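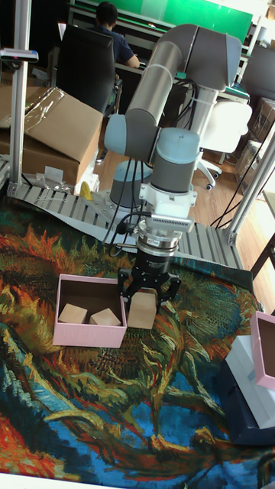
Notebook, packing table
2024-02-12

Pink box day! I have been looking forward to getting the blocks and the real boxes onto the same table ever since October, when we were still passing around a folded paper mockup with tape on the corners. Some notes while it's all fresh, mostly for me, but Wayne and Ginette should read the part on corners before they talk to Zudville again.

First, the color. I was the one who argued for plain brown inside and out and I take it all back. The pink is soft, closer to a faded eraser than to candy, and the brown inside makes the pale wood look warmer than it does on the shelf. Put a block in and your eye goes straight to it. Very pleased.

Second, the wood. Still unfinished, and I'd like to keep it so. Sheldon brought a waxed one over from the bench for comparison and it felt lovely, but under the lamp it went a bit yellow next to the brown. Raw blocks look cleaner. They do pick up fingerprints, so clean hands or cotton gloves when we pack for real. A raw one from the last batch came in at 70 grams on the little scale. The waxed one I forgot to weigh, sorry. Sheldon, if you still have it, write the number in the margin here.

The cloth stays on the table too. It's the sunflower one, all orange and green and deep blue swirls, and I was sure it would drive me up the wall within an hour. It doesn't! A pale block shows up on it right away, much better than on the white tabletop, where I kept losing the edges in the glare. It also keeps the corners from getting dinged when one is put down hard. If we end up buying a second cloth, same weight please, and nothing with a fringe.
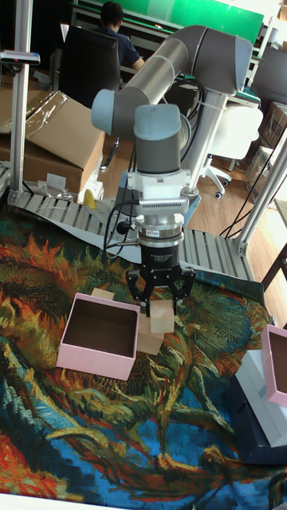
Ginette Fraser would rather see the block go in flat and then slide back to its corner, so that it never touches a wall on the way down. Her worry is the top edge of the box, where the pink paper is folded over and might scuff. I tried it her way afterward with an offcut, by hand, and I think she has a point for a full box. With one block in there is so much room it makes no difference. With the last block it's tight and you feel the paper drag a little.

So, corners. What I want to settle is which corner gets filled first, and whether the box should sit square to the table or turned a bit. I like it turned. You get to see down two walls at once and you can tell straight away if a block is leaning. Shirley likes it square and says hers stack better at the end, but she also stacks faster than the rest of us, so I'm not convinced the angle has anything to do with it.

Front corner first seems natural to me. The front wall hides the block a little, true, but after that everything else can go in behind it without reaching over. Back corner first looked neater and then I kept brushing it with my knuckles.

One thing I really enjoyed: the sound. A block going down on the brown base makes a soft, low tock, and on the cloth it makes nearly nothing. You can tell with your back turned whether somebody hit the box or missed it. Teófilo says I should get out more.

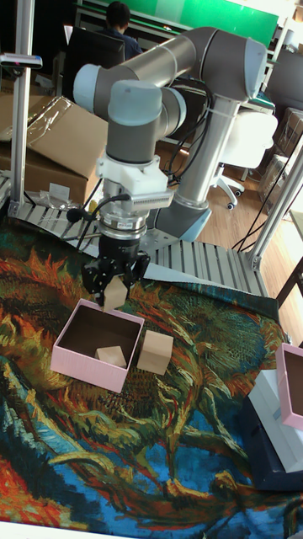 Boxes, what to ask Zudville

Base board: same as these. Don't let them talk us into the thinner one, it bows when you pick a full box up by one side. They quoted on 2000 and I think we should stay there for the first order.

Fold at the rim: ask for a slightly wider turn-in. One of the boxes from the carton had a lifted edge that I could get a fingernail under. The others were fine.

Color: no change!! Get the paper number in writing. On the delivery slip it is 524, but on the sample card from Drurnetstead it was only a name.

Lid: separate question. Everything today was done with open boxes, and I still haven't decided between a lift-off lid and a paper band. The band would show off the pink. A lid stacks. Wayne is drawing both.

Postage: a boxed set with a paper band should come to about 185 grams by my sums, so weigh one properly before anybody prints a label.

Block order, second thoughts

Went back over this after lunch with the box in the middle of the cloth and the next block parked close by on its right. It's a good habit. You look in one place, and your hand has hardly any distance to go.

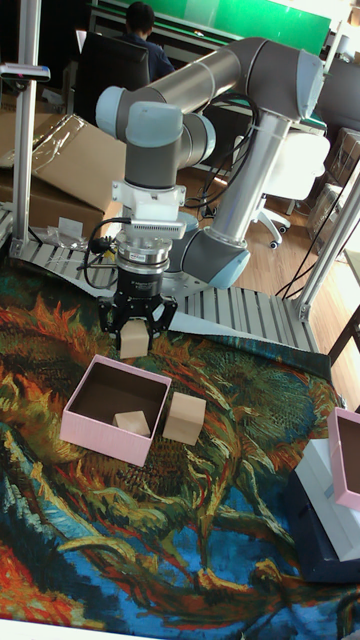
It only works if the parked block is far enough out that you don't nudge it when you turn the box, and I nudged it plenty. A hand's width is comfortable. On the blue part of the cloth it's easiest to spot, and I've started using that big blue patch as the place where the box goes, which saves us putting tape down.

To do: find the second roll of brown paper, ask Shirley for her stacking trick, get the waxed block back from Sheldon, and leave the cloth on the table tonight, please, I've finally got it lying flat.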